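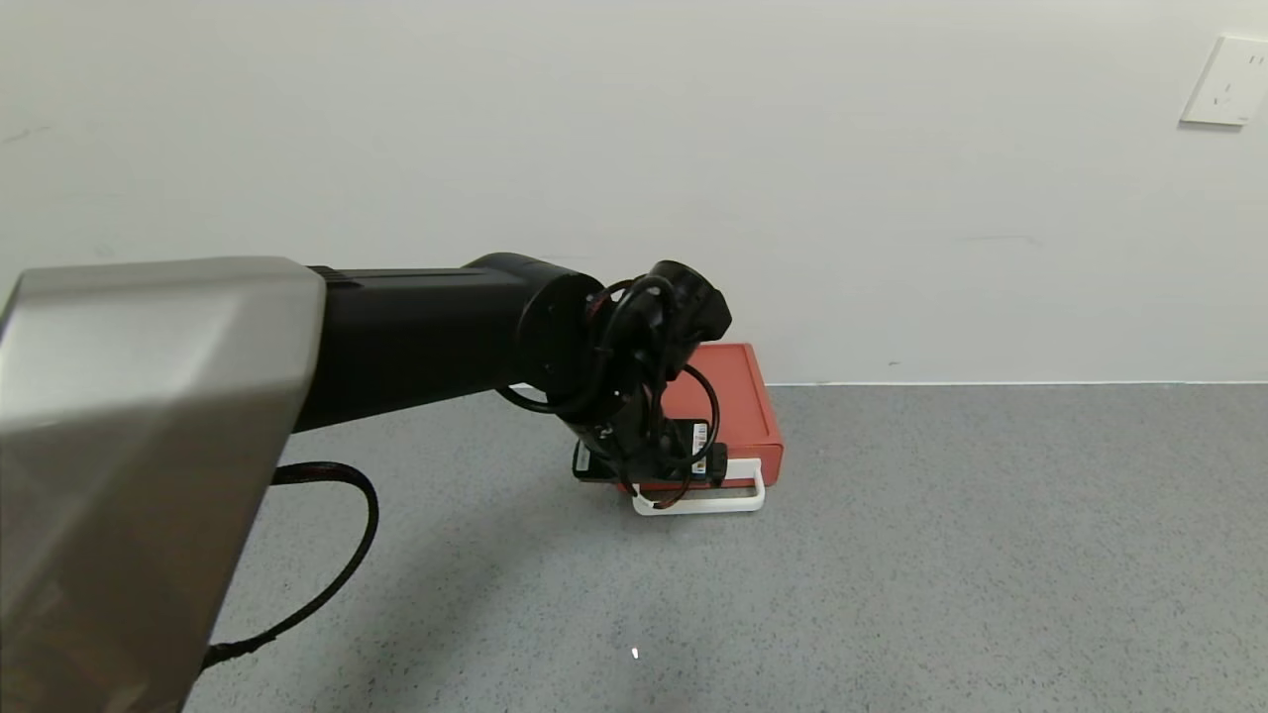

I keep my boxes on the floor, and I'm tired of being told to get them up on a shelf.

My sister-in-law Imani started it back in February. She came over to help me sort out the spare room, took one look, and went straight to her phone to show me a wall unit. Cubbies, little labels, the whole deal! I let her talk me into it (she's very hard to say no to when she's holding a tape measure) and for 3 weeks I lived like a person in a catalog. I have never lost so many things in my life. The stapler went missing. My good scissors went missing. I owned 19 cubbies and every one of them was a place where something could be hiding.

So the wall unit went to Hye-jin down the street, who loves it, and I went back to lidded boxes sitting right on the floor where I can drop stuff into them. I'm telling you, it's the lid that matters. An open bin is just a pile with sides. You toss in a charger, then a glove, then the mail, and by the end of the week it's a haystack. With a lid you have to stop for half a second and think, do I want this in here? Most of the time I do, but that half second has saved me from a lot of junk.

Get a box in a loud color, too. Everybody's selling gray and oatmeal storage right now so it'll "disappear" into the room, and I don't want mine to disappear, I want to find it! My favorite is red, I paid 40 dollars for it at a place in Tillstead, and yes, that's a silly amount for a box. I'd do it again. I can tell anybody in the house "it's in the red one" and they come back with the right thing, even Si-woo, who once brought me a colander when I asked for the stepladder.

Now, Imani's side of it, to be fair to her. Floors get dirty, you have to bend down, and you will stub a toe. I've stubbed several. If your knees are bad or you have a toddler who takes lids off for fun, go ahead and buy the shelf. And don't stack them, please, because the thing you want will be in the bottom one every single time.

She's coming back next month to look at my closet. I've already hidden the tape measure, and it's in the red one.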